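Speaker notes — "Can it do the chores yet?"
Kyu-ri Jin, 4/9/19

Slide 1. Say hello, thank Oisín Ó Gríofa for the invite. Ask who in the room has ever packed orders for a living. Wait for the hands. I did it for two summers and I was slow.

Slide 2. The question people ask me most is when a machine will tidy the kids' room. The question shop owners ask is when it will empty a bin of mixed returns. I think these are the same question. Both come down to picking one thing out of a pile of different things and putting it where it belongs.

Slide 3. What works now. Same part, same spot, all day long. If every box is the same size, buy the machine. Mention the Tavik line and move on, most of them have seen it.

Slide 4. What half works. A bin with a few odd items in it. Soft toys, clear plastic, blocks. Clear plastic is the one I would worry about — a depth camera often looks straight through it. Soft things change shape when you squeeze them, so the grip you planned is not the grip you get. 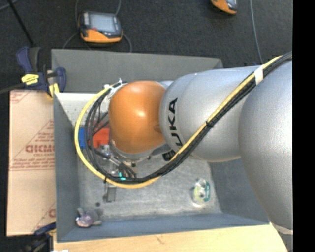
Slide 5. Our numbers from the Vulach trial. 291 picks, mixed items, one bin. The arm got about 80 percent on the first try. Pause here. Somebody will say that sounds good. At home it means one sock in five stays on the floor. In a shop it means a person has to stand nearby, and that person costs the same as before.

Slide 6. Speed. Bo-ram Yeon did the same job by hand in 6 minutes for a full bin. Don't give the robot's time unless asked. (It was a lot longer.)

Slide 7. Where I'd spend money today. Lifting heavy cartons, night shifts, anything with one shape. Skip laundry. Skip dishes unless they are all the same plate.

Slide 8. Questions. Hyun-seo Chae has the microphone. If the Jindura people ask about price, talk to them after — we have the room for 8 more minutes at most.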